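Search this manual Go

Section 5: Setting up the two-arm unboxing cell

I look after the Vurdale cell at Kevville, and this is how I set it up for phone boxes.

1. Wipe the table and lay the box flat, within reach of both arms.
2. Drop the speed to 40 per cent. I know it's slow — do it anyway!
3. Jog both arms in over the lid with the fingers open and stop short of touching.

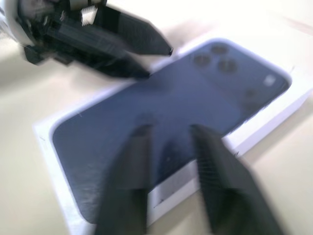

Juntunen wrote back that on their cell they bring the left arm in first and park the right one until it's clear, and I've pinched that idea for tight boxes.

4. Check the finger ridges for grit (an old toothbrush does nicely).
5. Teach the lid, the phone and the tray insert as separate pick points, and save each one before you move on.

Caution: keep your hands off the table while the arms are live.

Note: look over the wrist cables every Tuesday. Leave the loops slack — a tight one will tug at the camera.

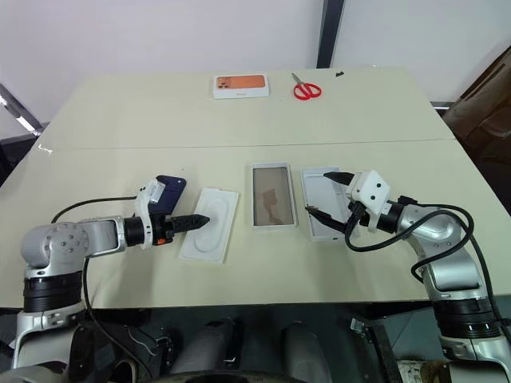 How often do the finger pads need changing? Every 90 days, or sooner if lids start slipping.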